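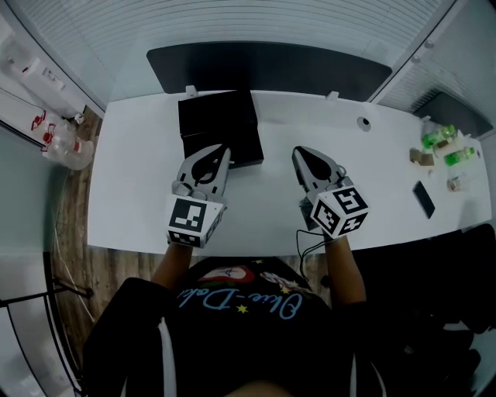

Hand-Held Gripper Build: Questions We Get a Lot

Cliltau is a pair of hand-held grippers built in a shared workshop in Bulla by Mavis Strickland and Gediminas Mockus. You squeeze the handle, the fingers close, and the tracking cubes let software work out where your hand went. We love these things and we love hearing from people building their own!

Do I need a robot to get started?

No, and that's the best part. You can build the grippers, sit down at a table and start practising the same afternoon. An arm can come later, or never.

Should I build one or two?

Start with one. Once you've got the hang of it, build the second, because two hands open up so much more (lids, bags, anything that needs holding still while you fiddle with it). Our second one went together in 3 evenings. The first took most of April.

What are the black and white squares for?

They're printed markers. A camera spots them and works out the position and tilt of the cube they're stuck to. Print them matte if you can. Glossy paper catches the ceiling lights and the tracking drops out.

My marker cube wobbles. Does it matter?

Yes, a lot. Even a little play shows up as jitter. Tighten the base screws first, then check the cube itself for a cracked corner. Gediminas reprinted his in white at 40 per cent infill and it's been rock solid.

Why pads on the fingers?

Bare printed plastic slides straight off anything smooth. Rubber on the inside faces fixes that. Rough up the plastic with sandpaper before gluing, and leave it clamped overnight.

The tips don't meet when I close it. What now?

Usually one finger is a tooth out on the gear. Pull the cover, line up the two dots and try again. If they still miss, file the pad and leave the finger alone.

What should I practise on?

A small box with a lid is a great first go. Then bottles, standing up and lying down. We keep a list of 39 little tasks on the workshop wall and we're always adding to it.

How long can you use them before your arms get tired?

Mavis is good for 10 minutes, then she wants a cuppa. Keep your elbows in and sit close to the table.

Can I change the design?

Please do! Longer fingers, different colours, a left-handed trigger, whatever you fancy. Bring it along to the workshop or send us your files and we'll add them to the downloads page with your name on them.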